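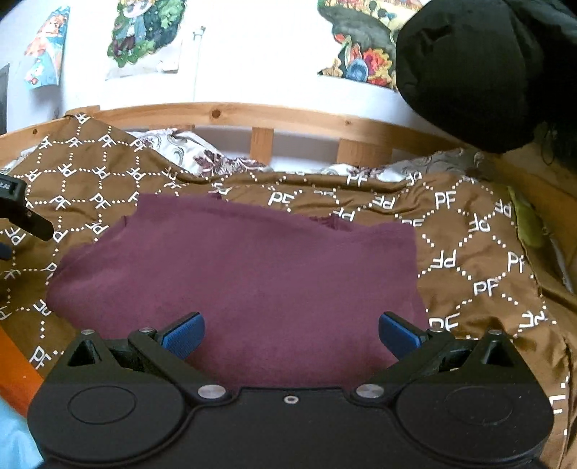

From: Vasanthi Kaimal
To: Sheehan Quilters list
Date: May 26, 2020
Subject: Re: Washing before cutting?

On the January question, someone wrote:

> I have a stack of purple cottons for a twin bed quilt and
> I don't want to wash them all first. Has anyone skipped it
> and regretted it? The backing is already washed.

I skipped it once and the dark fabric bled into the cream border. I soaked the whole quilt in the bathtub for 3 hours and most of it came out, but you can still see pink along one seam.

Now I test. Cut 2 small squares of each dark fabric, put them in a jar of hot water with a bit of dish soap, and leave them for half an hour. Then lay them wet on a white paper towel. If the towel stays clean I don't wash that fabric.

With your backing already washed, I would wash the tops too. Otherwise the front shrinks more than the back and you get puckers – some people like that look, I don't.

Zigzag the cut ends before they go in the machine. I lost a good strip of yardage to fraying on the last one.

Does anyone still have the Bronaro star pattern? My copy is missing page 3.

Vasanthi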